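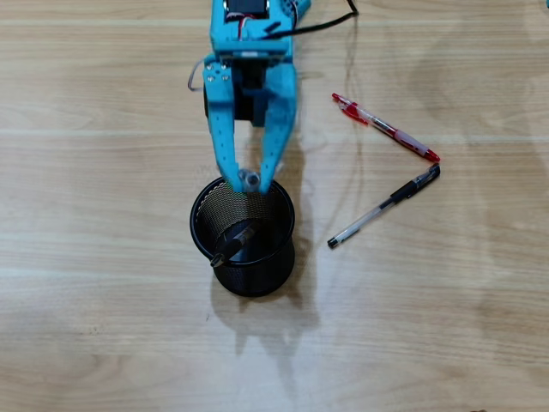 Notes for my talk, "Answering Letters From Customers"
Speaker: Mei Blackwood
Wed 28 February, after the coffee break

Slide 1. Good morning. Thank the Komside team for the invitation. Say my name slowly. I worked in the letters office at Kapoor for six years, and today I want to speak about paper letters, the ones with a stamp.

Slide 2. Last year we received 338 paper letters. Compared with e-mail it is a small number. But the person who writes on paper has often tried the phone and the web form before. Wait a little here.

Slide 3. Read the first letter aloud (the lady and the two wrong invoices). Do not read the address. Ask the room: what does she want? Most people will say the money. Let them talk. Then show the last line of her letter, where she asks only that somebody writes back to her.

Slide 4. How we answer. We read the letter two times before we type. We repeat the problem in the customer's own words. The decision goes into the first paragraph, also when the decision is no. One person signs, with a full name and a direct phone number.

Slide 5. Old reply and new reply, side by side. The old one has four paragraphs and the word "unfortunately" is in three of them. Give people time to read. I must not read it for them.

Slide 6. Time. Our rule was an answer in four working days. In April we could not keep it, because the Nimia price change came in the same week as the holidays. Tell this openly. We sent a short card first and the full answer later, and some customers thanked us for the card.

If somebody asks about templates: yes, we have them, but only for the address block and the closing. If somebody asks about Cukesero, say that their letters go to another office and I do not know the figures.

Slide 7. Exercise in pairs, ten minutes. Hand out the printed letter. Each pair writes only the first paragraph of the answer. Walk between the tables, then ask two pairs to read.

Slide 8. Questions. Leave my e-mail on the screen. Collect the printed letters before lunch.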